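**Gripper check, hand unit 7 - Kandville bench, Monday**

Reason for check: dropped a part, then dropped it again with witnesses.

- [x] Unit off before fingers go anywhere near it
- [x] Mounting screws snug. One took a quarter turn, which I will blame on Farnanton, who had it last.
- [x] Jaws open to full width
- [ ] Pads flat and fully bonded. **FAIL, both sides.** The top edge of each pad has a strip lifting away.
- [x] Fingertip bodies sound. Pale scuffs, cosmetic. They've earned them.
- [ ] Pad age under 300 hours. **FAIL.** The log says 419. The log has said so for a while, in a calm voice.

The lifted edge matters more than it looks. A thin part catches on the lip, the jaws report a good grip, and the part leaves when it feels like it. Ours left over the Sastry fixture, which now has a dent and a grudge.

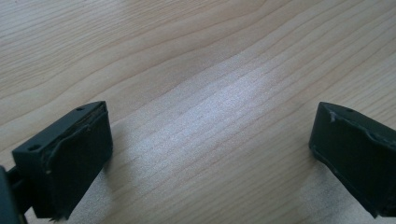
Gluing the edge back down has been tried at Gadholm. It held for one shift and then let go with a blob of adhesive attached, so please don't.

- [ ] Replacement pads in drawer. **FAIL.** Drawer contains a label reading "pads."
- [x] Fault entered in log
- [x] Red tag on unit

**Before it goes back to work**

- [ ] New pads, both sides, same batch
- [ ] 20 test picks with the thin part, no slips
- [ ] Hour counter reset - after the pads are changed, not instead of

Status: out of service. The tag stays on even if you only need it for a minute.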